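Meltmont Worktop Mats: Frequently Asked Questions

Last updated 9 Jan 2021

What sizes are available?
The mat is sold in two widths, 200 mm and 300 mm, for use beside a hob or sink, and as a full-depth sheet 938 mm long for tables and islands. All sizes can be trimmed with a sharp knife and a steel rule. Cut from the printed side. Trimmed mats cannot be returned.

Which colours do you stock?
Brown and slate. The grey listed in the August price sheet has been withdrawn. Remaining grey stock is held by Fedico and is not covered by our colour-matching service.

Can I leave appliances on the mat?
Yes, provided the appliance has feet and the air gap under it is kept clear. Toaster ovens, kettles and dish racks may stay in place all day. Lift them once a week and wipe underneath. Crumbs trapped under a foot will mark the surface over time.
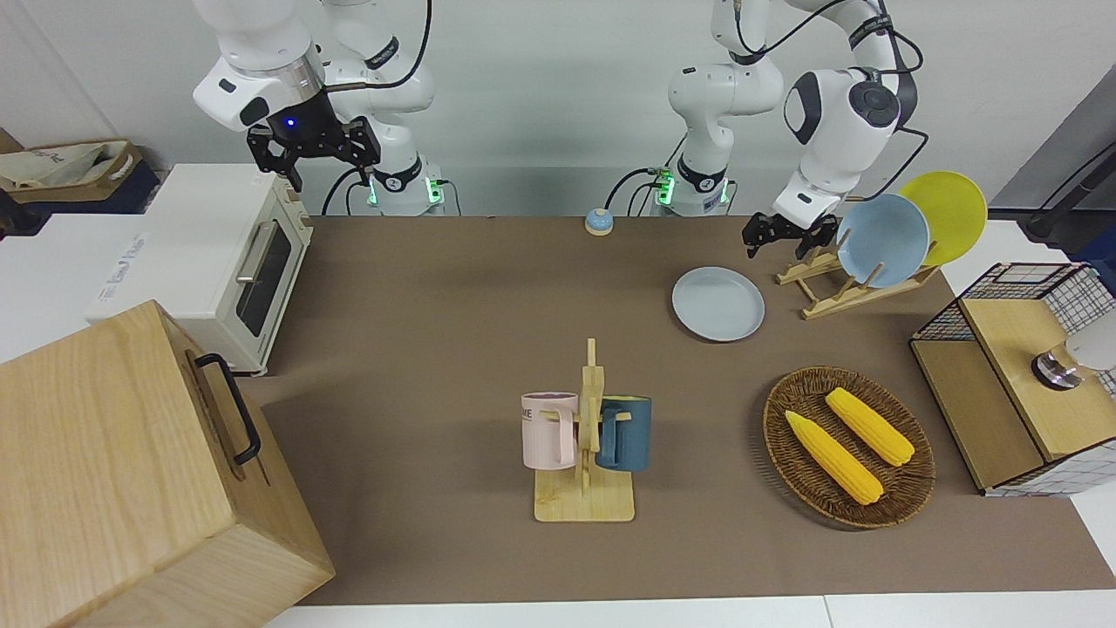
Is the mat heatproof?
It is heat resistant, which is a lower rating. Do not put pans on it straight from the hob or oven. Use a trivet. Heat damage shows as a pale ring and cannot be polished out.

How do I clean it?
Warm water and washing-up liquid. Rinse and dry flat. Do not use bleach, scouring powder or the dishwasher.

The corners curl. What should I do?
Mats are shipped rolled. Lay the mat face down overnight at room temperature with a flat weight on each corner. If curling remains after two nights, contact us with the batch code from the underside.

Does it work with Vivby corner strips?
Yes, from batch 11 onwards. Earlier batches are slightly thicker and the strip will not close.

How long does delivery take?
Stock sizes leave the warehouse within two working days. Orders for more than 200 mats are sent by pallet through Mohammadi and need a signature.

Who handles trade enquiries?
Gwenaël Perrin, trade desk. Please include your account number and the sizes required.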